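Filed under: Home Economics > Clothing and Linens > Chapter Openers

Chapter 2
The Pile in the Bedroom

Most advice about clothes begins with a closet. There is a rod, there are hangers facing the same way, and somewhere a stack of sweaters folded to the width of a magazine. This chapter begins a good deal lower, with the heap that lands on whatever flat surface is closest to the bed. It may be a chair, a trunk, or a bedside cabinet that was bought to hold a lamp and has spent most of its life holding pants.

Students who have used other books in this field will have met the claim that a tidy bedroom improves sleep, mood, study habits, and even appetite. We have tried to trace where that claim comes from and have not had much luck. Often one book cites another, which cites a magazine, which cites a person who sells shelving. You may find that you like a tidy room, and that is a fine reason to keep one. Please don't write in your homework that science has proved it.

What can be shown is more modest. Cloth left in a heap creases. Cloth put away damp starts to smell. A heap that mixes clean and worn clothes usually gets washed as a whole, so some of it is washed for no purpose, and washing is the hardest thing that happens to most garments. These are small, dull facts and the chapter rests on them.

Start with surfaces. Mechthild Fankhauser, who taught household management for many years and read an early draft of these pages, objected to the word "clutter" wherever we had used it. Her point was that it describes the owner's guilt and tells you little about the objects. A quilt laid across a cabinet might be airing. It might be waiting for a guest, or covering a scratch. Until you know which, you can't say whether it is out of place. We have taken the word out, except where we quote other people.

The same care is needed with a heap on top of a quilt. Before sorting anything, ask what the layers are doing. Bedding at the bottom and clothing on top is a common order, and it makes the bedding the last thing anyone reaches. If the quilt is the item you need tonight, the clothing has to go somewhere first, and "somewhere" is too often the floor.
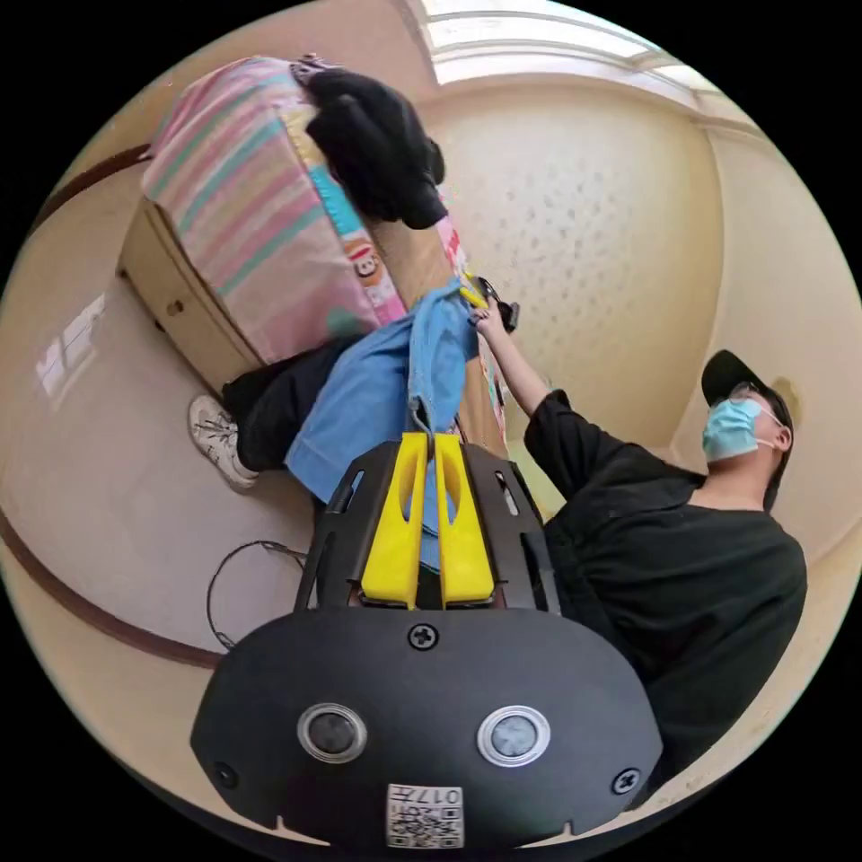
Fig. 2.1 A crumpled blue garment stretched between two grippers, with a striped quilt and dark clothing piled on a bedside cabinet behind it.

A garment held at two points behaves differently from one held in a bunch. Gathered in the fist, a shirt and a pair of shorts can feel much the same. Held at two well-chosen places, the cloth opens enough for you to find a hem or a seam, and from there you can decide how to fold it. Choose the places badly and you get a long twisted rope with the hems hidden inside. Most of the skill in folding comes before the first fold is made, in finding those two places. You will practice this in Section 2.2, and you will probably be annoyed by it.

You will also be told, by videos and by relatives, that there is one correct fold. The usual candidate at the moment is the small upright packet, filed in a drawer like a card. Lingyun Shao and Nisreen Salameh, whose classroom notes we have drawn on for this chapter, asked a group of 36 students to fold their own drawers this way and then simply left them alone. When the students were asked again in March, 17 were still doing it. Shao took this as good news. Salameh did not, and pointed out that the students had known they would be asked. We side with Salameh on this one. The numbers are small, the students reported on themselves, and no drawer was opened to check.

Nor does a good result with T-shirts tell you much about anything else. A heavy quilt will not stand up in a packet. Slippery linings slide out of any fold you give them. Denim can be folded almost any way you please, and a crease in it bothers few people. A method that works for one kind of cloth should be tried on a second kind before it is called a method.

Products deserve the same treatment. In class you may be shown the Zeten folding board or the Vastesitz drawer divider, and both have their admirers. Wing-sze Lu, who tested the board with two of her classes, found that it made neat rectangles and that her students were slower with it than without it. Whether they would have sped up with more practice, she couldn't say. The divider keeps folded things apart, as does a shoe box cut in half. If you already own a cardboard box, use that for the exercises and put off buying anything until the end of the chapter.

A word on the sorting rules you will find in Section 2.1. They come down to three questions: Has it been worn? Is it dry? Does it have a place to go? Wen-hsiung Chiu has argued that the third question should come first, on the grounds that an item with no place to go will be back on the cabinet by evening however clean it is. He may be right. We have kept the older order because it is easier to teach, and you are welcome to test his against it.

Before you read on

Pick one surface in the room where you sleep. Leave it as it is for now. Write down, from top to bottom, what is lying on it, and next to each item write why you think it ended up there. "Don't know" is an acceptable answer and you should expect to use it. Keep the list with your notes.

Then take a single garment from the top and shake it out. Hold it at two points and look for the hem. Try other points until it hangs flat, and note where your hands ended up. Bring the garment with you for Section 2.2, unfolded.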